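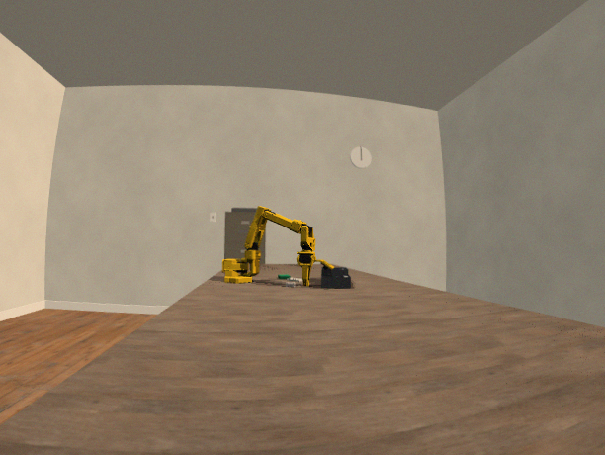 # Writing a pick-and-place rule sheet people will follow

I love a good rule sheet! At Ponbridge we rewrote ours in November, and it now fits on one side of paper. The steps below will get you to a first draft in an afternoon.

## 1. Fix the start pose

Write down one start pose and give it a name. Ours is "Ivero", after the test cell where Gráinne Horgan first set it. Every run begins there, in simulation and on the bench alike. If a run starts anywhere else, throw it out.

## 2. Say what counts as a fair layout

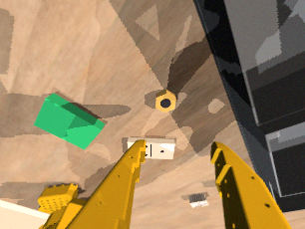
Layout rules are where most sheets go vague, so spend your time on them. "Spread the parts out" means something different to everyone. Pick parts that differ in shape and colour – a green block, a yellow hexagonal nut and a domino make a lovely mix – and state the smallest gap allowed between any two. Then cover lighting. Hard patches of shadow across the table are welcome in our tests, provided the same lighting file is used for the whole batch.

## 3. Define a grasp before you score one

Bijan Dehghan's wording is the best I've come across:

- Line up both fingertips with the part before closing.
- Close at the slow setting.
- Lift, then hold for 3 seconds.
- If the part slips, log a miss and carry on. No second tries.
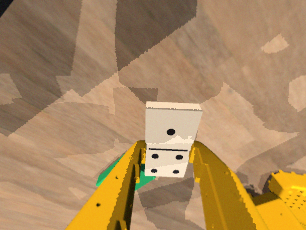 Keep that last rule strict. Allowing one quiet retry lifted our score to 90 per cent on the Plurau set, and we had to redo all 713 runs once Shivam Semwal spotted it in the logs. Painful, but what a catch!

## 4. Version it

Put a number at the top and record it with every run. We're on version 14. Old results stay with the old number, even when the change was only a comma.

Send your draft to someone who has never used the arm and ask them to run a batch from it. Wherever they stop to ask a question, rewrite that line.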